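Subject: Re: [handheld-demos] Draft good practice note, section 3 (the work surface)
From: Gemma Tindall

Hello all, and thank you Myroslav for such a careful read of the June draft. I've been meaning to answer properly and finally have a cup of tea and a quiet hour!

Myroslav Palamarchuk wrote:
> I am happy with most of section 3, but "the table shall be
> clean" is too loose. Clean to whose eye? At Yatsenko we had
> 19 recordings sent back over crumbs. Also, does the rule
> apply to the floor, or only where the grippers go?

You're quite right about "clean", and I'd like to soften the "shall" while making the check itself firmer. My suggestion is that the operator opens both grippers over the bare table and looks at the wrist view before anything is set down. Pale timber is lovely to work on (the colour is easy on the eyes) but little specks hide in the grain, so it pays to look slowly.

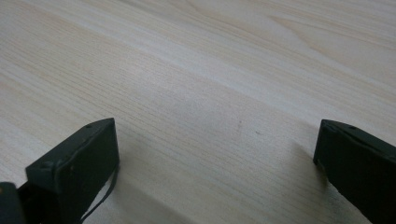

Wrist view over bare wood, fingers open.

If a mark wipes off, wipe it. If it belongs to the timber, write it in the log and carry on. I wouldn't want anyone sanding a table on our account, and the Ulemness folk have nearly 800 recordings on file that we'd be silly to throw out over a blemish.

As for the floor, I'd say yes, but with a separate clause. Stand bases should have hazard tape around their footprint, the station number should be readable on the floor, and each gripper cable should have enough slack to reach the far side of whatever is on the table. Reaching down into a basket is a good test of that last one.

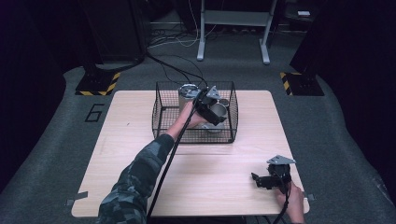 Station 6: left gripper at the taller can, right gripper by the table edge.

I've put the cable wording in as clause 17, and Tulo has asked whether the idle hand needs a set resting spot. I lean towards "near the table edge, clear of the basket" and leaving it there, but I'm easily persuaded. Could you send me your wording for the log entry when you get a chance?

Warm regards,
Gemma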